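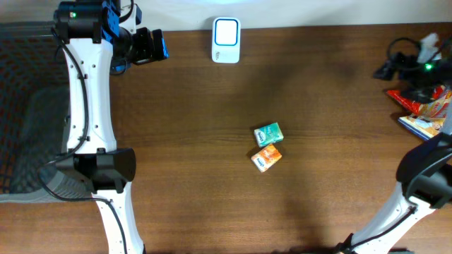 Photo: Linana / Poltdale Help Board, Home and Furniture

White rings on oiled table, how to remove without sanding everything?

Posted by linana

Hello, I have a wooden table which I bought second-hand in Poltdale and finished with Barkonex oil, two coats, in May. On Sunday my guests put hot cups directly on it and now there are 3 white rings close to one corner. I already tried a dry cloth and a little olive oil. The rings became weaker for one day and then they came back. I do not want to sand the full top, it is 420 dollars if I give it to the workshop. Is there a way to repair only the corner?

pietrzak_wood
Yes, it is possible. White rings mean that moisture is in the finish and did not reach the wood. Black rings would be a different problem.
First wait a few days, some of it dries alone. Then put a clean cotton cloth on the ring and go over it with a warm iron, no steam, for a few seconds at a time. Lift the cloth and look each time. If the ring is still there, take very fine steel wool with a few drops of the same oil and rub softly along the grain – never in circles. Wipe off all the extra oil after ten minutes and leave the table alone overnight.
Please stop with the olive oil, it never hardens and it can become sticky. And lay the oily cloths flat outside to dry, they can catch fire by themselves if you leave them in a ball.

mossy_step
mayonnaise. leave it overnight, my mother did this 100 times

kitchen_corner3
I used the iron method on my own table and two rings from three went away. The last one needed the steel wool. The corner was a bit more shiny than the rest, so I gave one thin coat to the whole top and now I cannot find the place.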